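Home | Talks | Coaching | Juniors | Contact

6 min read

Speaker notes: Coming back to the court after a layoff

(Get water first. Clicker's in the left pocket. Don't start until the back row sits down.)

Hi everybody, thanks for coming in from the sunshine. I'm going to talk about what happens to a club tennis player who stops hitting for a while and then wants to come back – and I mean club players, people like most of us in this room, who play league on a cracked hard court and drive home with the windows down.

So let me start with me. Two summers ago I did my calf in a doubles match, chasing a lob I had no business chasing. My partner was yelling "yours!" and I believed him. I was off court the whole of August and well past it, and when I came back I played like a man wearing somebody else's arms.
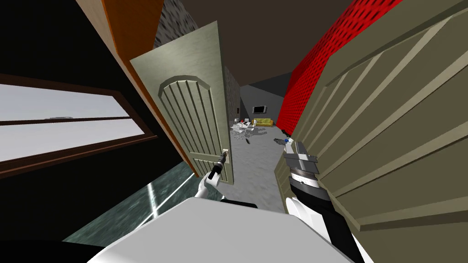
Rizwan Jafri
Head coach, Tulito Tennis Club

(Pause. Let them laugh about the calf if they're going to.)

My first session back, I booked a full hour against Bjartur Ingvarsson, who hits a very heavy ball and doesn't know how to hit any other kind. Terrible choice! I lasted two games before my timing went, and then my temper went, and I spent the drive home deciding to sell my rackets. If you take one thing away today, please don't make your first hit a match. Don't even keep score. Book half an hour with somebody patient and stand on the service line.

Okay, mini tennis. I know, I know – you think it's for the under-eights. But it gets your feet moving without asking for a full swing, and it gets your eyes used to the ball again. We do ten minutes of it at Tulito with every returning player, and then we go back a few steps at a time. Half court, three-quarter court, baseline. If the ball starts flying long, come back in a few steps and stay there a bit.

(Ask: who here has had time off this year? Show of hands. Pick someone friendly.)

Now serving. This is where people hurt themselves, and it's where I'm strictest. Legs can feel fine, the forehand can feel great, and then you go out and hit a whole basket of serves and can't lift a coffee cup the next morning. Feven Ayele keeps a notebook of every serve she hits in practice, and when she came back from her shoulder trouble she let me borrow it for this talk. Her total for the first stretch was 797 serves. Once she was back playing full matches she kept writing them down, and by the end of the season the notebook said 2,416. What I like about it is how dull the early pages are. Short sessions, second serves only, a day off in between, and then more of the same. She was bored stiff and she told me so quite often.

(Hold up the notebook. Don't lose the notebook.)

I should say that Feven also had a physical therapist telling her when she could move on. If you've had a real injury, go with what your own person tells you and ignore the guy with the clicker.

A few words on the head side of it. You will lose to people you used to beat. I lost to Mulugeta Asfaw in our own club ladder, at the Woldegiorgis courts, with half the Saturday crowd –

(Cut "Saturday," just say the usual crowd.)

– with the usual crowd leaning on the fence eating sandwiches. He was very nice about it, which made it worse. What helped me was picking one small job for each match. Get the return deep. Bend the knees on the low volley. Then when I walked off I could say whether I'd done the job, whatever the score was, and I slept a whole lot better.
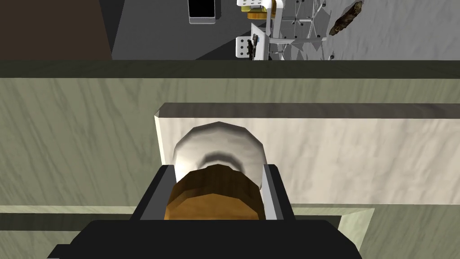

Doubles is a kinder way back than singles, if you can get a game. You cover less court, you get little rests, and somebody else takes half the blame. Tell your partner before you start that you're not going to chase everything. Say it out loud! I didn't, and you've heard about my calf.

Next bit is for the coaches and captains. Eyerusalem Admasu runs the Rulix team in our league, and she puts a returning player in the last pair for a couple of matches, with a steady partner, and doesn't make a speech about it. I've copied that completely. Before that I used to throw people straight back into their old spot as a compliment, and they'd come off looking gray.

(If running late, skip the strings part and go to questions.)

Strings. If your racket's been sitting in a closet or a hot car trunk, get it restrung before you decide your touch has gone. Check the grip too. And look at your shoes, please, the soles go smooth and you stop noticing.

Last thing, the Okar Cup entry sheet is on the table by the door. There's a beginners-and-returners draw with short sets, and you can pull out before the draw is made with no hard feelings.

Right, questions. (Repeat each one into the mic, they couldn't hear last time.)

14 comments | 38 shares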